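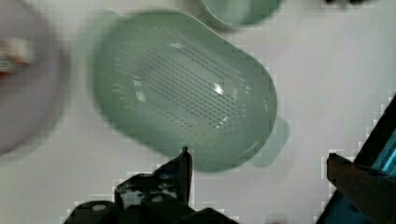

Dredden Household Robotics Lab Puts Its House Rules in Writing

Apr 11, 2023

After a long winter of drafts, redrafts and a good many pots of coffee, the household robotics lab at Dredden has finally published the working rules it uses when robot arms practice kitchen chores. The guide is called Fullness, it runs to nine short sections, and anyone who wants to borrow from it is welcome to do so.

The rules began life as a page taped inside a cupboard door. Irja Lahtinen, who runs the lab, wrote that first page herself when she noticed that two people could set up the same table-clearing task on the same afternoon and end up with recordings that had very little in common. One would start with the arm parked high, the other with it resting low. One would stop the recording when the dish was let go, and the other would wait for the arm to travel all the way home.

"Neither of them was doing it wrong, and that was really my trouble," Lahtinen told us over the phone, laughing. "We had never said what right was! You can't scold a person for breaking a rule that lives only in your own head."

So the page grew, and then it grew some more, and by the time Kauko Kettunen took over the editing it had picked up notes on everything from table height to what a person should do with their sleeves. Kettunen's job was mostly to cut. He took out anything that depended on one particular model of arm and kept what he felt a newcomer would want to know on a first morning.

A good part of the guide deals with speed. Any arm working within reach of a person is held to 200 millimeters per second, and that limit is set in the controller, where an operator in a hurry can't nudge it upward. The stop button has to be within reach of the operator's free hand, and it gets pressed once, on purpose, before the first run of each day. If the arm doesn't stop, the day's work doesn't start. There is also a plain rule that hands stay off the table while the gripper is moving, even to rescue a plate that looks ready to slide. Plates can be replaced, the guide says, and it leaves the matter there.

The section that has drawn the most friendly mail so far is the one on kitchenware. It asks that everyday items be used just as they come out of the cupboard, with no tape or stickers added to help the cameras along. Colanders and bowls of the same color are allowed to sit next to each other, and so are plates with something still on them. Nelli Kemppainen, who wrote that section, feels strongly about it.

"People have matching dishes at home," she said. "They buy the green colander and then they buy the green bowl to go with it — I certainly do — and a robot that has only ever met one green thing at a time is going to have a hard day in my kitchen."

Kemppainen also wrote the part on keeping recordings that didn't go well. Blurry views from the wrist camera stay in, and so do missed grasps, as long as each one carries an honest label. The only recordings thrown away are those where a person's face or private papers came into view. Before settling on the wording, she went back through 715 of the lab's older recordings and found 224 with no note at all on how the attempt had ended. Those are being relabeled now, a few each afternoon, and she hopes to be through the pile before the end of April.

Not everybody was won over right away. Eino Laaksonen, an operator at the lab, worried that all the writing down would eat up his mornings, and he says the first week under the new rules did feel slow. He has since come around on most of it, though he would still like a shorter form for runs that are repeated many times with the same dishes. Lahtinen says a shorter form is being tried out and may go into the next version.

Two outside groups have read the guide closely. Edness, a small company that fits out test kitchens, plans to use the section on table layout when it builds its next room. Over at Amin, where a training course for robot operators is being put together, Sirkka Ikonen has asked to use the section on the stop button and the daily check as reading for new students. She did send back one request along with her thanks: a page on washing up. Food residue on the finger pads changes how they grip, she pointed out, and the guide currently says only that fingers should be clean, without saying how or how often.

Kettunen has already started on that page. Until it's ready, operators at Dredden are asked to wipe the finger pads with a damp cloth between sessions and let them dry fully before the arm is switched back on.

Comments on Fullness can be sent to the lab in writing or left at the front desk, where printed copies are available free of charge.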